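Do those ethylene discs for fruit do anything, or am I paying for a plastic puck?

Last updated: October

mostlyleftovers
My sister-in-law swears by the Maes discs, the ones you drop in the crisper drawer that are supposed to soak up the gas fruit gives off. The package says produce lasts "up to" 80 percent longer, and I notice nobody ever defines "up to." A pack of six is not cheap, and you're meant to replace them every three months.

I shop once a week at the Pirnness market in Fustville and I do throw out more than I'd like. Lemons go hard, lettuce goes to slime, and the oranges at the bottom of the bag get that green fuzz. The listing for the discs has 1,286 reviews and most of them say some version of "my berries lasted forever," with no mention of how long the berries lasted before. So is there anything to this? I'm willing to spend money if it works. I don't want to spend it on a nice feeling every time I open the drawer. 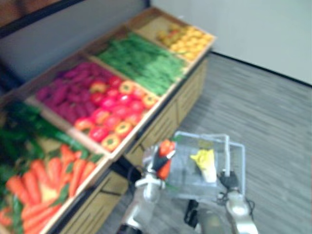

coldcellar
There is real chemistry behind it, which is what makes these things easy to sell. Some fruit gives off ethylene as it ripens - apples, pears, bananas, avocados, tomatoes - and some vegetables go downhill faster when they sit in it. Leafy greens, broccoli and cucumbers are the usual ones. Warehouses control the gas and have good reasons to. There are materials that absorb it or react with it, so a sealed room with the right amount of the right material is a sensible setup.

Your crisper drawer is not a sealed room. You open it several times a day, air leaks around the edges, and the disc is small. I'd want to see a test in a home fridge, opened like a home fridge, with a second drawer and no disc for comparison. I asked Maes for one by email and got back a PDF with a photo of strawberries and no numbers for the untreated batch.

Now look at what you're losing. Lemons go hard from drying out, and that has very little to do with ethylene. Put them in a closed bag in the fridge and they'll keep for weeks. The fuzz on your oranges is mold, and it usually starts at a bruise or nick and spreads by contact. A disc won't catch a moldy orange for you. Lettuce slime is mostly trapped water plus damage to the leaves. So out of the three problems you list, ethylene might have a hand in the lettuce if you're storing it next to apples. Move the apples. That's free.

What I do when I get home: everything comes out of the store bags and onto the table, and I look it over before any of it goes in the fridge. Anything bruised gets eaten in the next two days. I stopped washing things ahead of time except lettuce, which I spin and then wrap in a dry towel.

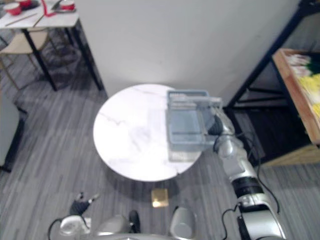

Berries I leave alone until I'm going to eat them. I know people rinse them in diluted vinegar first, and it may help some, but if you put them away damp you've undone whatever good it did. Check the bottom layer before you buy the box, too. A disc in the fridge can't make up for berries that were old when you paid for them, and I suspect a lot of those happy reviews are from people who happened to get a fresh batch that week.

If you still want to try the discs, borrow one from your sister-in-law. Buy two heads of the same lettuce on the same day, put one in each drawer, and write the date on both. Keep fruit out of both drawers or put the same fruit in both. Do it more than once.

zestandpith
I've used Maes AND the Hemus bags and they both work great!! My bananas lasted way longer. You just have to follow the directions. I think people who say they don't work aren't changing them on time. I also turned my fridge down colder and started buying less at once so that probably helps too.

coldcellar
With respect, those last two changes would explain it without any disc. Were the bananas in the fridge? Cold slows the ripening of the inside all by itself, even though the peel turns brown.

mostlyleftovers
Thanks, both. I added up what I spent on this kind of stuff last year, counting the bags and a "freshness" container with a vent I never figured out, and it came to $223. That's a lot of lettuce. The lemons are in a zip bag as of tonight and the apples have been moved to their own shelf. I'll borrow a disc and do the two-lettuce thing, though if they both turn to slime on the same day I still have to tell my sister-in-law.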